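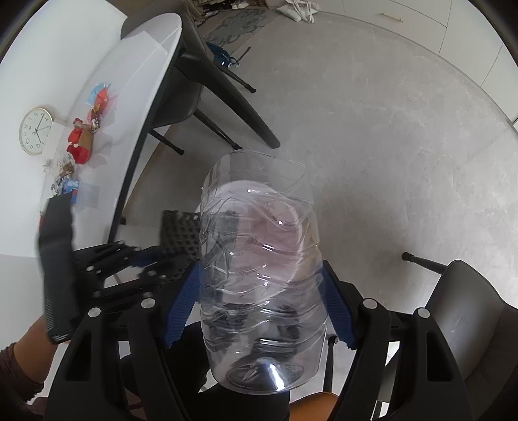

Week 6: Picking Up After People

Course notes for Machines at Home and at Work. Instructor: Fadwa Ghoneim

Last week we ended on the question everybody asks at family dinners: so when does the robot clean my kitchen? Today we take one small piece of that question, clearing up trash and empties, and look at it properly. I love this topic! It sounds dull until you try to write down what your own hand does, and then you can't stop noticing it.

1. Why an empty bottle is hard

A clear plastic bottle is close to a worst case. Cameras that measure depth do badly with see-through things, so the machine may get a reading for the table behind the bottle and none for the bottle. Bright reflections slide over the surface as the viewpoint moves. And once a bottle has been crumpled, it no longer matches any neat model of a bottle you gave the software.

Then there is the grip. Squeeze an empty bottle and its walls give way, so the shape you planned for is gone by the time you lift. Soft, ridged finger pads help a great deal here. They spread the force and they forgive an aim that is a little off. Please remember this for the reading: a lot of progress in grasping has come from better fingertips, and it tends to get less credit than the software does.

2. Picking versus sorting versus finishing

Keep these three apart in your written answers.

Picking is getting hold of the thing. For single objects with some space around them, machines are now pretty good.

Sorting is knowing what it is and where it goes. Is the crumpled red paper trash, or is there a present in it? Is a small packet empty? People often settle this with a quick squeeze or by asking someone in the next room. A machine can do both in principle, and I'd like to see more that do.

Finishing is getting the whole table clear, including the wrappers stuck flat to the surface, and then stopping. This is where most systems fall down. The last thin wrapper can take longer than everything before it.

3. The Kostudberg exercise

In July our lab group set up a clearing task in the Kostudberg building, using the Skisik arm and ordinary litter from the break room. We ran 56 table clearings. The arm finished 17 of them with no help from us. In most of the others it got nearly all the way and then lost a wrapper, or pushed something light over the edge and didn't notice.

Is 17 a bad score? I was thrilled with it – two summers ago the same setup could not clear a single table. But you would not pay for a cleaner who left the job undone that often, and both of those reactions belong in your essay.

4. Shop floor compared with home

The Radwan bottle line, which some of you visited, handles 3000 empties in a shift. Same kind of object, very different problem. The bottles arrive on a belt, under fixed lights, and a dropped one goes into a tray and comes round again. At home there are chairs in the way, bags on the floor, a rug with an edge, and a person who moves things halfway through. Ask of any demo you watch: how much of the tidying was done before the machine started?

For next time

Read the Zurkden chapter on soft fingertips, up to the section on wear.

Clear a table at home using only your thumb and one finger, with the other hand behind your back. Write down each time you change your grip. Half a page is plenty, and sketches are welcome.

Essay outlines are due 9th November. Bring a printed copy, please.

Machines at Home and at Work | Course notes, Week 6 | Contact: Fadwa Ghoneim | Back to top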